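The town that stopped buying furniture

Hunville has 397 households and, until June, had two furniture shops. Now it has Ashok Sandhu's shed, where you may borrow a sideboard for as long as you can stand it.

Sandhu sold recliners for Trolirton before deciding that most people don't want to own a bookcase so much as be seen near one. His neighbours agreed with insulting speed.

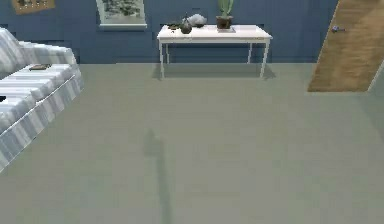

White console table, with cactus.

Borrowing has its etiquette. You don't ask who had the couch last. You don't repaint anything, a rule known locally as the Chaudhary clause, after Akash Chaudhary and a tin of mustard enamel. He maintains the colour was an improvement.

The shed cost $2,455 to fit out, most of it shelving, all of it bought new. Sandhu would rather you didn't bring that up.

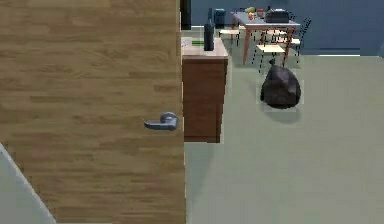 Getting it home

Delivery is by ute, Saturdays, weather permitting. Measure your hallway first. Sandhu will ask, and he can tell when you're guessing.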